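Trastine bench arms, progress to end of August

The gripper fingers now slide on a steel-coloured rail in a black housing, with textured pads at the tips. Grip tests use small parts such as a cyan plastic clip.
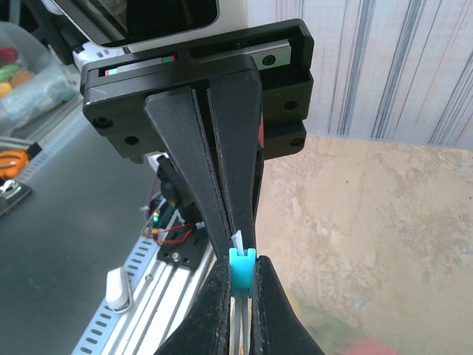

Solène Texier asked whether the pads would last 200 cycles. They have not been tested past 910 grams of load.

Both arms are mounted on the aluminum rail, and sorting trials with toy produce and a green tray are under way. 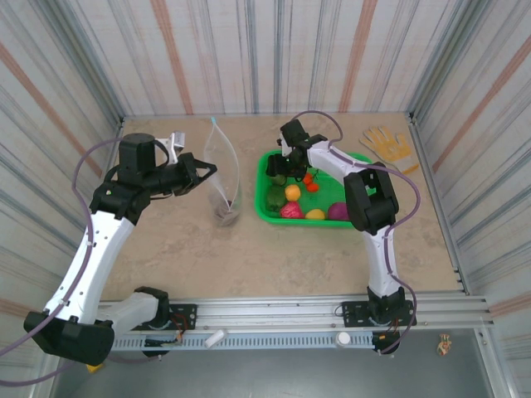
Tipene Wihongi would like the purple cables tied down before the next trial. Four ties are on order.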